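Suction vs two-finger for bin picking, secondhand arm
Forum > Grippers and end effectors
Page 1 of 1 – 8 replies

mumomus
Started this in March and only now getting round to asking. I've got a secondhand arm with an orange joint like everybody's, and a deep grey bin full of toy food and odds and ends to practise on. At the moment I'm swapping between a Kultard two-finger and a Cukham suction cup, and I can't make my mind up. The two-finger is lovely on anything long and thin and hopeless when something's rolled up against the wall. The cup is the other way round, sort of. Total attempts so far are 3,008 across both, and yes I did log them all, I'm that sort of person. Which would you keep if you could only keep one?

gantrygoat
Fingers, every time. Cups are great on boxes and then you give them a carrot and they sulk. What payload are you running and how long are the fingers? If the bin's deep you'll be clouting the wall with the last joint long before you run out of reach.

mumomus
Payload's nowhere near the limit. And yes, the wall thing is real! The big housing ends up right over the side of the bin on some approaches and I've had to stop it more than once.

pellet_hen
Going to disagree with gantrygoat. A bellows cup with a soft lip will take a round thing from nearly any angle, and you don't need to know which way round it's lying. With fingers you need the pose right or you just shove it into the corner. I did 2,000 picks on mixed plastic fruit with a cup and it was the fingers that made me swear, when I went back to them.

gantrygoat
Plastic fruit, though. Smooth and sealed. Try it with anything that's got a texture and come back to me.

pellet_hen
I have, thanks. It leaked a bit and it still picked.

evangelista_fan
Can I be boring and ask about the hose and cables? In my experience half of "the gripper's rubbish" is the camera not being able to see past the dress pack. I moved to an Evangelista controller last year and the nicest thing about it was being able to set a proper park position, so the arm clears off before the camera takes its shot. Before that I was planning grasps on a lovely clear view of my own wiring.

mumomus
Hmm, fair point. I've been taking the shot with the arm wherever it happens to stop. Have a look and tell me how bad it is. The hose goes right across the silver link and loops back up underneath, and the black cables hang down to the left of it. The pink thing in the bin is partly hidden behind them, and the mottled one above that is worse. The carrot's fine, it's out in the open on the lower right.

pellet_hen
So your cup and your fingers are both being marked down for things the camera can't see. I'd bin the comparison so far, sorry. Shorten the loop if there's slack to spare, but run the wrist through its full turn by hand first, I pulled a fitting clean out doing that.

gantrygoat
Don't bin it, just split it. If you've kept the shots you can sort them into blocked and clear and compare the grippers on the clear ones only. Still reckon fingers win – I'd put a pint on it.

mumomus
I have kept the shots. Went through one evening's worth on Friday, 236 of them, and a depressing number have cables over something I was trying to pick. I'll sort the rest and do a fresh run with a park position. Photo and the new test order underneath.

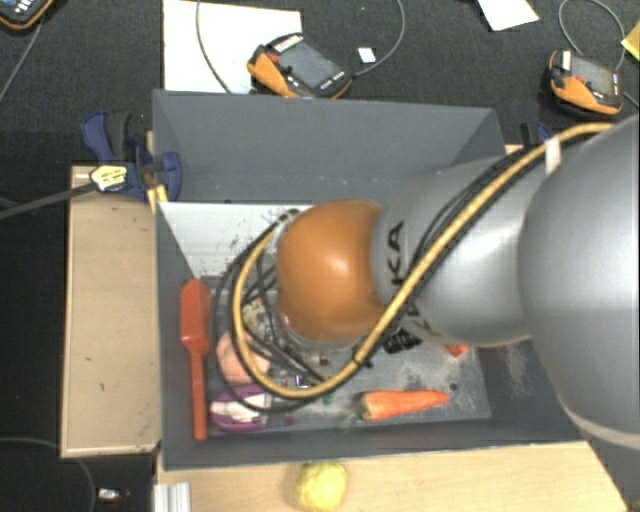
New test order
1. Park the arm clear of the bin, take the shot, then plan.
2. Two-finger first, same objects, same starting layout for each round.
3. Suction cup second, same again.
4. Anything that ends up against a wall gets logged separately, whichever gripper put it there.
5. Tie the cables back and repeat 2 and 3.

evangelista_fan
Good list. I'd do 5 before 2 myself, otherwise you're running the whole lot twice.

mumomus
I want to know how much difference the cables make on their own, so I'm leaving it where it is. Ask me again after the second evening of it.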